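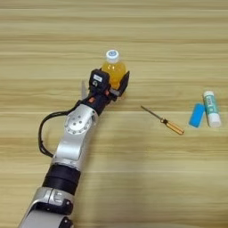
Jennylyn Dagdag wants to know why her arm copies the path she taught it but not the grip. She recorded 81 demonstrations by remote control, all of them picking up the small juice-coloured bottle and setting it down further along the table. Played back, the arm reaches the bottle every time and then closes too early. She is using Bromby for recording, with the default settings.

**Danilo Bañez**

Check whether the gripper command is saved on the same clock as the joints. In Bromby they are separate streams, and mine were some 9 frames apart until I lined them up. Plot both for one recording and you'll see it straight away.

Also, pause before you squeeze. If you close while still moving, the arm learns to do that too.

**Erlinda Sarmiento**

just guide it by hand, much easier

**Shoshana Haverford**

By hand is fine for the path, but your arm gets in the camera's view. I'd stay with remote control and do what Danilo says. Throw out any recordings where you fumbled the grip and had a second go. I lost 3 that way in February and the rest trained better.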